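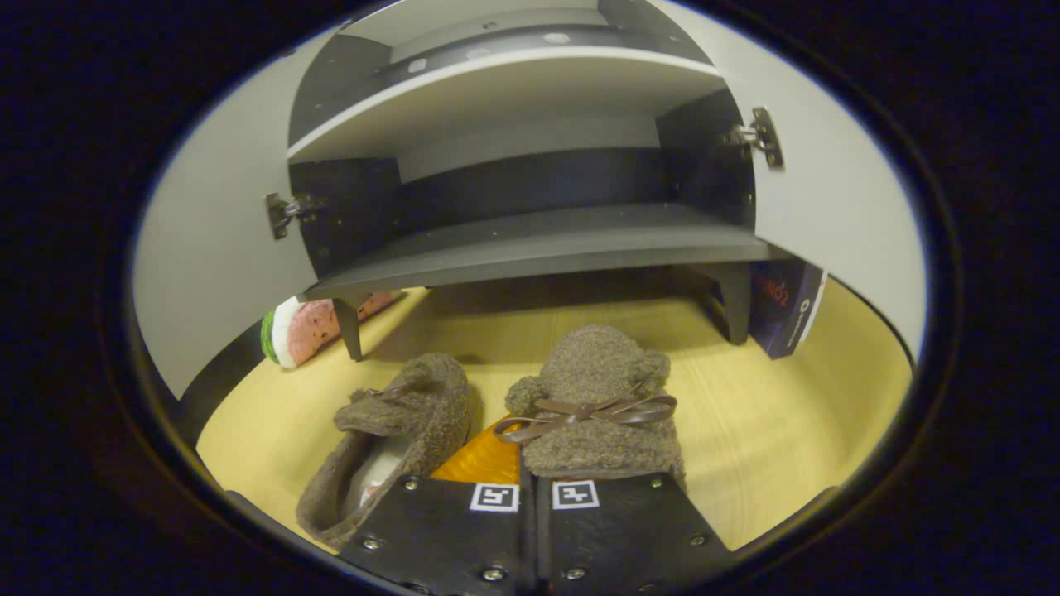 The first thing Boglárka Dudás bought for her new apartment in Homdale was a shoe cabinet, and she bought it before she owned a bed. "I slept on a mattress and my slippers had their own furniture," she says, laughing. "My mother thought I'd lost my mind!"

She hadn't. The entry of her place is a strip of floor between the front door and the kitchen, barely wide enough for two people to pass, and every apartment she'd rented before had taught her what happens in a strip like that. Sneakers pile up, then boots, then the mail, then a bag of things to return to somebody. By December you're climbing over it all with wet groceries.

So she went looking for a cabinet, a small one, with doors and with legs. The legs mattered most. A cabinet that stands up off the floor gives you a second layer of storage for nothing, and it happens to be the layer you use twenty times a day. Slippers go in front or slide halfway under. You kick them off, you step into them, and you never open a thing.

Raymonde Turcotte has been saying this for years. She runs a furniture repair shop in Royer, where she also paints and refits small cabinets that other people have given up on (she has a soft spot for the ones with two doors and a single shelf), and she is wonderful company on the subject of entryways. Give her a tape measure and a cup of coffee and she'll reorganize yours on the spot.

"People buy too deep," she tells me. "They see a big cabinet and think, great, more room. Then the door won't open because the front door is in the way." Her advice is to swing the doors before you buy. Open both of them all the way, as wide as they'll go, and stand where you'd be standing with your coat on. If you have to step back, it's the wrong cabinet or the wrong wall.

She's just as keen on the inside. I had never given a thought to those rows of little holes up the side walls until she started poking at them with a pencil. They're for shelf pins, of course, and most of us put the shelf in once, at whatever height the instruction sheet shows, and leave it there until we move out. Raymonde moves hers twice a year. High shelf in the cold months, so ankle boots can stand up underneath, with hats and gloves above. In spring the shelf comes down and the top half takes sun hats, a dog leash, the bag for the pool. It takes five minutes and it feels like getting a new piece of furniture!

Color is where she and Boglárka part ways, cheerfully. Boglárka wanted white doors to keep her narrow hall bright, and she went dark on the inside — a deep charcoal that hides scuffs and street grit far better than white does. Raymonde prefers the reverse, a dark front and a pale inside, so you can find a black glove without a flashlight. I've tried both now and I'm with Boglárka. Opening a plain white door onto that soft gray is a small pleasure every time.

The hardware deserves a word too. If a door has started to sag, look at the hinge plate before you blame the door. Nine times out of ten, Raymonde says, it's a loose screw, and a quarter turn by hand will bring the edges back in line. Skip the power driver, which can chew up the hole.

Boglárka has lived with her cabinet through one full winter. The mail has its own hook, the boots stay behind the doors, and there is a bed now, a nice one. The slippers are still parked out front, toes to the wall, where she can find them in the dark.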